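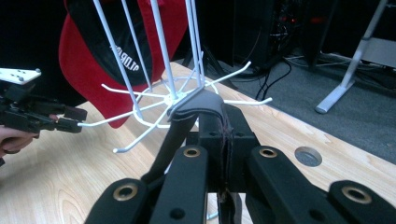
Red cap, white wire rack. The start of my hat situation.

I own too many hats. There, it's out. Baseball caps mostly, a couple of sun visors, one floppy straw thing that I wore to a wedding and haven't touched again. For years they lived on top of the coat closet in a heap, and every time I opened the door one of them fell on my head (which I guess is where a hat is supposed to go, but still). So in June I finally bought a hat rack, and I've had enough people ask me about it that I'm just going to write the whole thing down.

First, the hunt. I started with those over-the-door strips with the clips, and I really wanted to like them. I had a Moltus one for a while. The clips left a little pinched dent right in the middle of every bill, and when you closed the door the whole strip swung out and slapped back — bap, bap, bap, every single time someone went to the bathroom. Then I tried adhesive hooks on the wall behind my desk. Those looked great for a week and a half! Then it got humid and I'd hear one let go in the middle of the night. The paint came with it. I'm still not over the paint.

After that I looked at the fancy stuff. Rüegg makes a gorgeous coat tree with wooden pegs and I stood in front of it in the store for way too long, but it's as tall as I am and I live in an apartment where the couch already touches two walls. Hollard had a wall rail I liked too, only it meant drilling, and see above regarding the paint.

What I ended up with is a wire display rack, the kind you see on a counter in a gift shop with keychains or sunglasses all over it. White-coated wire, round base, a pole up the middle, and then two tiers of hooks that stick out in every direction like a carousel. The hooks on the upper tier are longer than the ones on the lower tier, and that turns out to matter a lot for hats, so hold that thought.

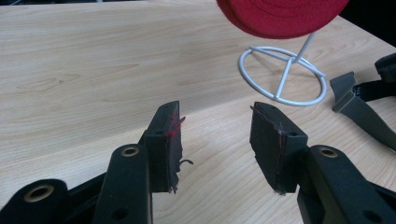 The stand and a whole lot of bare table.

I did my first round of testing on a square wood table with nothing else on it, and I recommend that to anybody trying a new organizer. If you set the thing up in the closet right away, you start working around the closet, and you never find out what the rack can do. On a table you can walk all the way around it, hang something on the far side, go check if it's leaning, change your mind. I changed my mind a lot.

The base is a flat ring with spokes crossing it, and my big worry was tipping. Hats don't weigh much but they're bulky and they stick out, and a skinny pole with everything on one side is asking for trouble. My advice is to load it the way you'd load a salad spinner. One here, one across from it, one here, one across. If you've got an odd number, put the extra on the low tier. I learned this after sending the whole rack over sideways into a bowl of cereal, in the kitchen, at 7 in the morning. The milk got into the sweatband of my oldest cap, and now I know more than I'd like about hand washing sweatbands.

So, how do you hang a baseball cap on a hook? I had always assumed you just stick the hook under the crown and walk away. You can! It looks a bit sad, though, and after a while the hook pushes a little nipple shape into the top of the crown (sorry, I don't have a nicer word for it). Three ways I like better:

Hang it by the back strap. If your cap has an adjustable strap with an opening, slide that over a hook and let the bill point down. This is my default. The crown keeps its shape and you can grab it with one hand on the way out the door.

Drape it over the upright wires. Not what the rack was designed for, I'm sure, but a cap will lean in there pretty happily with the bill tipped toward the table, and it keeps the hooks free for other stuff.

Put it on a long upper hook by the little gap behind the strap, sideways. Good for stiff caps. Bad for soft ones, they slump. 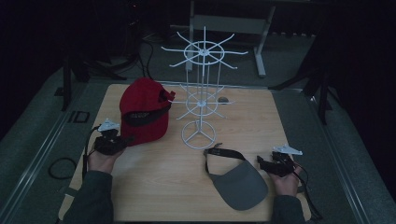 The lineup: red cap, the rack, gray visor.

Visors are a different animal. I love a sun visor, I don't care what anyone says, my hair can't handle a full cap in August. But they've got no crown, so there's nothing to set on anything. What they do have is a strap, and the strap is your friend. Buckle it, loop it over a hook, let the curved brim hang down in front. If you leave the buckle undone the visor slides off and you'll find it behind the radiator in the fall. And don't flatten the brim to make it fit! I squashed one in a suitcase once and it came out with a crease that made me look like a duck.

Where it lives now is the top of the low bookcase next to the front door. I put a square of that grippy drawer liner under the base (mine is Sonovix, left over from doing the kitchen drawers, but any kind works) and it hasn't budged. The rack holds 6 hats comfortably. I've had more on there, and it starts to look like a bush.

The rest went in a bin, and a few went to the thrift store. That part was harder than I thought it would be. I had a cap from a 5K I didn't even run, I just handed out water, and I stood there with it in my hand for a good long time. It went in the bin. Maybe next year.

A few odds and ends, because I know I'll get asked:

Yes, white wire shows dust. I wipe it with a damp sock over my hand, going up the pole and then out along each hook. Takes a minute or two.

No, I wouldn't use it for winter hats. Knit stuff snags on the hook ends and stretches out. Those are in a basket.

If a hook gets bent, you can ease it back with your fingers, gently. I wrapped mine in a dish towel first so I wouldn't scrape the coating.

Someone asked if the cat goes after it. The cat went after it once, the visor strap specifically, and I now keep the straps tucked on the wall side.

Next up is the scarf drawer, which currently won't close. If you've got a scarf system that works in a small apartment, please leave it in the comments, I'm begging.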